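4. Where the laundry waits: baskets on the floor

4.1 What we looked at

This section deals with the stretch between the bedroom and the drum. Most of the earlier work on home laundry (ours included, see Section 2) starts when the machine starts. Water, power, detergent dose, load size. The waiting part gets skipped. But in the Gernton homes the waiting was where most of the clothes were, most of the time, and people had a lot more to say about it than about wash programs.

69 households kept the laundry diary through March. Of these, 3 dropped out before the second week and are left out of everything below. Each household wrote down when something went into a basket, when the basket was moved, and when it was emptied. Free notes were allowed. Some filled the margins, some wrote nothing but times. Diaries were coded by both authors separately, then compared; where we disagreed (mostly on what counts as "moved") we went with the broader reading.

A word on terms. "Basket" means any open or lidded container used for clothes before or after washing, including bags and two baby bathtubs. "Parking" means setting the basket down somewhere with the plan of coming back to it. "Threshold" is the floor within one arm's reach of the machine front. Not the best word but the diary keepers understood it so we kept it.

4.2 The floor in front of the machine

The threshold was the most common parking spot. It came up in the diaries more than bedrooms, halls and stairs together. The reasons given were plain ones. It's on the way, it's next to where the clothes end up, and the floor is hard so nothing much happens to it. Several people said they don't put the basket on top of the washer since it walks during spin.

Floors mattered more than we expected. Households with concrete or tile in the laundry room parked on the threshold for long spells, days sometimes. Households with the washer in a carpeted hall closet almost never did, they carried the load over and put it straight in. Our guess is that a hard-floored utility room already counts as a place for things that aren't finished. A hall doesn't. One diary keeper wrote "its the garage basically, it can sit there," about a room that isn't a garage.

Bits on the floor got mentioned too. Lint, grit, dried powder. People who swept the laundry room weekly or more tended to write about the basket as being in the way. People who didn't sweep much didn't write about it at all.

Figure 3 has the kind of arrangement we mean, with one item parked in a laundry basket.
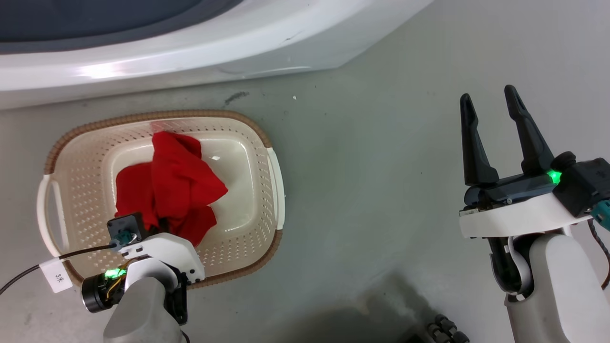 Figure 3. Laundry basket with a single red cloth, parked on a concrete floor at the foot of a white washing machine.

4.3 The one-item basket

We had not planned to code for this. It came out of the free notes. A basket with one thing in it turned up again and again, and it behaves differently from a full one.

A full basket is a job. People wrote "need to do the basket," "basket's full, Saturday." A basket with one item in it is closer to a shelf. It gets passed, stepped around, and not written about until a second and third thing land on top. Median time before the next item was added was under a day, but the tail is long. One dish towel sat for 7 days in an otherwise empty basket in a household that ran the washer four times that same week. Asked about it later, the diary keeper said the towel "wasn't with the others."

Color came into it a good deal. Reds especially. Of the one-item notes where a color was given, red was the one named most, followed by black. Red things get held back from the whites, held back from the lights, and then there aren't enough reds to make a load. So they wait. Several households had what one called the red problem, a single red shirt or cloth or kid's blanket that went round three or four loads before it was washed with anything. Two gave up and washed it by hand in the sink. One threw it in with everything and reported, in capitals, that it was FINE.

We did not ask about sorting rules directly in the diary and in hindsight we should of. The Volero follow-up (Section 6) does ask.

4.4 The basket itself

Shape and material were asked on the intake sheet. Hard plastic with holes was the most common type by a wide margin, then fabric with a wire frame, then woven. The sheet did not have a box for mixed styles, for example a plastic body with a woven-look rim, and people ticked whichever they felt like. So the woven count is too high and should be read with care.

Three things about the basket seemed to change where it was parked.

Handles. A basket with a handle on each end needs both hands, so it gets put down at doors. It gets put down to open the washer as well. Most of the threshold parking in the two-handle group starts as this kind of putting down and then just goes on. Hip-carry baskets and shoulder bags were put down less often and further from the machine, on a hook or a doorknob mostly.

Holes. People like holes for damp things. Swimsuits, dishcloths, gym stuff. Notes said the holes "let it breathe." We have no measurement on whether that's so, the notes only show that people believe it and park longer because of it. Solid-sided baskets got emptied sooner when something damp was inside. Small group, so take it lightly.

Height. Low baskets stayed on the floor. Tall hampers stayed in the bedroom and were hardly ever moved at all, the clothes were carried down in arms. This is its own pattern and Nwachukwu has written it up separately.

Smooth inside bottoms came up a few times as a good thing, nothing snags. Fabric-lined woven baskets got complaints about zippers. Not enough to code.

4.5 Who moves it

In homes with more than one adult the person who parked the basket was usually not the person who moved it next. That is the main source of friction in the free notes. The parker sees a basket that is on its way. The mover sees a basket in front of the washer door. Front loaders make this worse because the door has to swing out over exactly the piece of floor the basket is sitting on. Top-loader households hardly mentioned it.

The usual move was a foot push. Sideways, a foot or so, enough to clear the door. We counted pushes as moves only if they were written down, and most of them surely weren't. 102 pushes were logged in total and we would treat that as a floor (no pun meant, it's the right word).

Kids under ten added items from a distance. Parents logged the misses. We have left these out, though the notes are good reading.

4.6 After the wash

Same basket, other direction. Nearly half the households used one basket both ways, dirty in and clean out. Here a one-item basket causes real trouble, as the single thing waiting in it has to go somewhere before the clean load comes out. Options seen in the diaries: onto the floor, onto the machine, into the machine with the next load even if the colors are wrong, or over the side of the basket so it hangs. The last one was popular and doesn't work well, notes mention it falling in with the clean stuff and then the question of whether it's now clean.

Households with a second basket avoided this. They also had more clothes parked overall. Demchenko's point about storage filling to its own size holds up here, at least loosely. A second basket got bought for clean laundry and within the month had a towel in it.

4.7 Limits

Diaries are self-report and people get tired. Entries thin out in the last week, by how much depends on the household. Gernton housing is mostly single-story with a seperate utility room, so the threshold finding may not carry to apartments where the washer is in the kitchen or bath. We have some apartment diaries from Gulow, collected by Symonenko with a shorter form, and there the basket was parked in the tub. No overlap in the dates, so no direct comparison.

Season matters too. March is cold enough in Gernton that nobody was line drying. Summer diaries would have a basket spending half its life in the yard, and the threshold share would go down.

Also the intake sheet did not ask about floor drains, pets, or whether the laundry room has a door that shuts. All three came up in notes as reasons for parking or not parking. A cat in the basket was logged as "moved by cat" in one home and we coded it as a move, then took it out again. The revised sheet used for Section 6 has boxes for all three, plus one for mixed-material baskets.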